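Looking after a robot vacuum (the bits I do, and how often)

Posted Dec 18, 2022 in Workshop and Home

We've had our Dristley robot vac long enough now that I've had every part of it off at least once, some of them on purpose. Quite a few of you asked in the comments on the dryer vent post what I do to keep it going, so I've written it all down, including the mapping stuff at the end that I only got the hang of in November.

The main brush

Flip the machine over on an old towel, pop the guard and lift the brush straight out. Hair winds itself round the ends first, under the little end caps, and if you only snip what you can see in the middle you'll be back in a week wondering what the squealing is. Pull the caps off! I run a seam ripper along the groove and the whole lot comes away like a furry bracelet (sorry). Wipe the square peg the brush sits on while you're in there.

Side brush

One screw. If the arms are bent, dunk them in hot tap water for a minute and straighten them with your fingers, and they're good for another few months. Don't use boiling water, I've ruined one that way.

Filter

Tap it out over the bin every second run. Mine is a washable one, so it gets a rinse in cold water with no soap, and then it dries for a full day on the windowsill before it goes back. Check your manual, as plenty of them aren't meant to get wet at all. I keep two and swap them over. The spares I like are from Skoketti, a pack of 4, and they seat a bit more snugly than the ones that came in the box.

Wheels

The front caster just pulls out with a firm tug. There'll be a plug of fluff in the socket, hook it out with tweezers and spin the wheel to make sure it's free. The big drive wheels want a damp cloth on the tread. If one sounds gritty, push it in and let it spring back a few times with the power off, then go round the edge with a dry paintbrush.

Sensors and charging contacts

This is the job people skip. Dry microfibre cloth over the cliff sensors underneath, the bumper window and the two metal contacts, then do the contacts on the dock too. Mine once refused to charge for nearly 20 hours and I was all set to order a battery. Grubby contacts! A pencil eraser fixed it.

Dark or shadowy flooring can fool the cliff sensors on some machines, so if yours keeps stopping dead in the same spot, clean them first and then have a look at what the floor's doing there.

Setting up the map

I use the Jivby app, which lets you try a route in a pretend 3D room before you let the real thing loose on your own. I was sceptical, but it's a good way to sort out your no-go lines. A few things I've learned from mucking about with it:

Look at the room from down low. What's a gap to you might be a wall to the vac, and furniture on skinny legs is a completely different problem from a sofa that goes right to the floor. Measure the clearance under anything with legs and compare it with the height of your machine, turret included.

Doors matter more than furniture. Decide whether they'll be open or shut on cleaning day and map it that way, every time. If they're swung into the room, the vac has to work its way around them, and it may well head off through the doorway unless you've drawn a line across the threshold.

On carpet, run the lanes one direction this time and crossways the next. I set mine to a 33 minute pass with the suction up, and it does a far better job than one long go on the quiet setting.

Save the map with a name and the room in it. I had three called "Map" and deleted the wrong one.

When to give up and buy the part

If the main brush has gone bald in the middle or the bumper sticks after a clean, get the new part. Gaillard carry most of the brushes and wheel modules and they'll look it up for you if you have the model number off the underside. Write that number on a bit of masking tape inside the cupboard door, it'll save you flipping the thing over with a full dustbin. Ask me how I know. 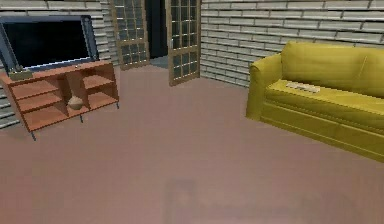
A living room in 3D: carpet, yellow sofa on the floor, shelf up on legs, glass-paned doors open at the back.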